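Low-Cost Room Occupancy Sensing in a Shared Study Building
Final project report, Sensors and Measurement

1. Background

The study rooms in Karkia Hall can be booked online, but students often complain that rooms shown as booked are empty. Our project looked at whether a cheap sensor could tell if a room was in use. We did not try to identify anyone or record pictures of people. The only output we wanted was a yes or no for each room, updated once a minute.

The building staff let us use two rooms on the second floor, which we call Resamon and Arus after the name plates on the doors. Resamon is a small room with one table and a window facing the parking lot. Arus is longer and has a heating vent directly over the door. That vent caused most of our trouble, as described in section 3.

2. Method

We compared three ways of sensing. The first was a passive infrared motion detector, the kind used to switch hallway lights. The second was a carbon dioxide meter placed on a shelf. The third was a distance measurement taken from the wall opposite the door and compared with a stored reading of the room with no one in it.

Each method was run for 15 days during the fall term. A logger saved the result every minute, and we checked it against a paper sheet where students marked when they came in and when they left. We threw out any hour where the sheet was not filled in properly. That left 889 usable room-hours, which was less than we had planned but enough to compare the methods.

The motion detector was set to report the room as empty after 8 minutes with no movement. We picked that delay after reading the notes from the Villaseñor building, where an earlier class had tried a shorter one and found that people reading quietly were missed.

3. Results

The motion detector did well when people were talking or working in a group. It did poorly with one person at a laptop, and most of its mistakes in Resamon were of this kind. In Arus it also made the opposite mistake. When the heat came on in the morning, the warm air from the vent set it off, and the room was reported as in use before the building had opened.

Carbon dioxide was slow. The level took a long time to rise after someone sat down and even longer to fall after they left - sometimes the next group had already arrived. Opening the window in Resamon made the readings close to useless. We still think this method is good for looking at a whole day, but it cannot support a live booking page.

Distance sensing gave the fewest wrong answers in both rooms. It picked up people who were sitting still and it was not affected by the vent. Its weak point was furniture. If a chair was left in a new place, the room was reported as in use until we stored a new empty reading.

4. Hardware notes

Small modules with two lenses set side by side are a common choice for distance work, and mounting matters more than we expected. A bracket that shifts slightly after setup changes every reading that follows.
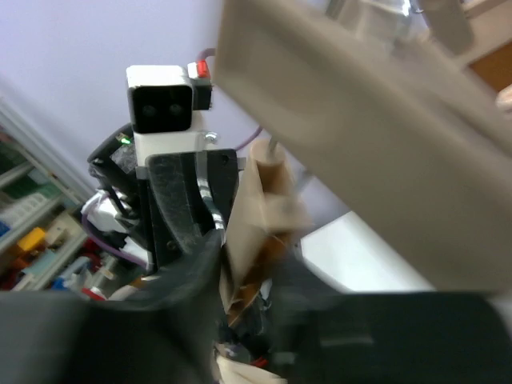

Reviewer comment: The furniture problem needs more than a sentence. Did you consider updating the empty reading automatically each night, when the building is locked? I would also like the error rates split by room, as the vent affects only one of them.

We agree with both points. A nightly update would be simple to add, but we did not have time to test it. The logs are already stored by room, so the split can be made without new measurements.

5. Further work

The next group should test the distance method together with the motion detector and run it in a room with movable tables. They should also ask about the heating schedule before they start logging.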